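Pay for the clutter
By Sulastri Kusuma
2021-11-21

Our shop has had a trial license for Clivel since June. Clivel is the simulation package Kondow sells to people who program small robot arms, and it comes in two versions. The cheap one gives you an arm, a floor and a few blocks. The other costs $1,564 a year and adds furnished rooms with household objects already in them. I think the second one is the only one worth buying.

Most demos I see use a bare table with one cup in the middle. An arm can do well there and still be useless in a kitchen. People leave things out. They put bread next to a spray bottle and a knife next to a pencil, and they lean a guitar against the wall because there was space for it.

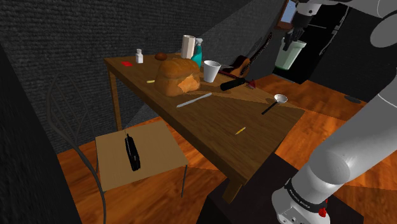

We ran a pick-up routine 100 times on the plain floor and had 9 failures. In the dining room set, the same routine failed so often in the first hour that we stopped and rewrote the approach path. That hour was worth more to us than the whole week before it.

I do have complaints. Loading a room takes too long on our older machine, and the manual spends six pages on installation and almost nothing on lighting. Kondow should also let buyers add their own objects without paying for the Majimbun add-on – that one bothers me a lot.

A simulated room won't replace testing on a real arm, and we still book time on one every month. But if the budget only covers one version, skip the blocks.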